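Returns desk at Flultis gets a robot arm, and a say in how it works

Sorting customer returns at Flultis used to mean hours of bending over mixed bins, picking out watches, pens and kitchen odds and ends one at a time. This fall the Stindiritz returns center started handing that job to a robot arm -- and the people on the desk are the ones teaching it!

The team of 12 gets about 400 loose items a day. Before the arm touches any of them, every new pick is tried in a simulator called Flalow, on a marble counter with all kinds of small things on it.
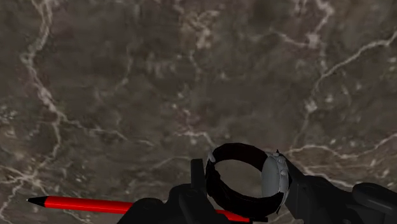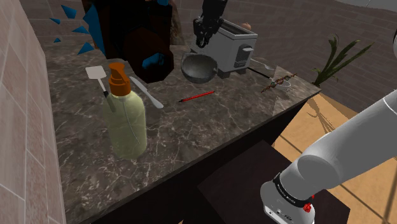
Practice in simulation: a wristwatch between the gripper's fingers, first picture, and the arm over the counter, second picture.

Beverley Whitcombe has worked returns since the center opened and now spends her mornings choosing what the arm should practice next. "I know which things are a pain to pick up, so they ask me," she said. "Watches with closed straps, for one. I love that part of the job."

Her afternoons go to checking items for damage and calling customers, work that used to get squeezed in before closing. Three of her coworkers have moved to repairs, a bench the center never had the hours to run before. No jobs were cut, according to site manager Rhys Tipoki, and shifts are the same length.

Not everything is settled. Staff have asked for a pay review now that the work has changed, and Tipoki said talks are under way. The trial runs through April, and Whitcombe already has her next request in: thin pens, lying flat.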